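Forums > Manipulation > Simulation & Scene Packs
Tagged: Franka, tabletop, paid assets, reviews wanted
Last updated: May

Katene kitchen pack – anyone bought it?

divgate_dan
Looking at the Katene tabletop pack from Pusora. $106 for the single seat license. Page says 101 objects, kitchen stuff mostly, with grasp labels on the handles. Need clutter for pick and place with a Franka. Worth it or do I keep scraping free meshes like an animal

moss_pilot
Bought it in May. Meshes are good. Collision shapes are lazy, the bowls came in as solid lumps, so no dropping things inside them until you redo it. Took me an evening for the ones I needed.

Support is slow too. Four days for a one line answer.

kettlebyte
Disagree on the collision thing. There's a setting in the importer, off by default, decomposes on load. Bowls work fine with it on. Load time goes up, sure.

moss_pilot
Tried that. Plates ended up floating a couple mm off the table. Maybe fixed in the newer build, I'm on the one before.

divgate_dan
ok so depends on version. What about physics, are the masses sane?

kettlebyte
Mostly. Fruit is fine. One of the knives was 3 kg for me, no idea. Edit the file, done. Textures are nice tho

ulley_rig
We run it at Ulley on a shared box, 26 environments at once before memory complains. Kept everything stock. First batch was 3227 episodes, random layouts, knives and fruit and dishes all mixed. Failures nearly all on thin flat stuff lying on the table. Fingers touch the tabletop and the planner gives up. Round things no problem.

For the money I'd say yes. Would not pay the team price, that's silly.

moss_pilot
3227 with stock collisions? What did you do about the bowls

ulley_rig
Nothing in the bowls. Our tasks are pick up and hold, no putting in. So your complaint is fair, just doesn't bite us.

divgate_dan
Got the trial running last night, it lets you do a handful of scenes. Default layout loader, Franka on its pedestal, told it to go for a knife.
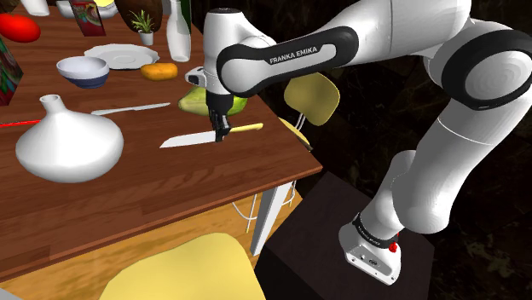

kettlebyte wants to know whether the trial ships with the grasp labels or if you have to place those yourself, because in his copy they only turned up after the license key went in.

divgate_dan
Labels are in there for me. Only on some objects though. Mugs had none, had to write my own pose. Knife ones are on the handle, right where I'd put them.

moss_pilot
ok thats better than what I got in May. Might update then. Still think 106 is steep when half of it you'll never spawn. Who needs that many plates.

kettlebyte
You pay for the layouts, the random placer is the good part. I'd spend a week writing that and it'd be worse

moss_pilot
I wrote mine in two days – and yes it's worse.

divgate_dan
lol. Going to run a proper batch over the weekend and check the thin stuff ulley_rig mentioned. If the planner chokes I'll try a taller approach and close slower. Will post the numbers.

ulley_rig
Raise the table contact margin first. Fixed around half of ours.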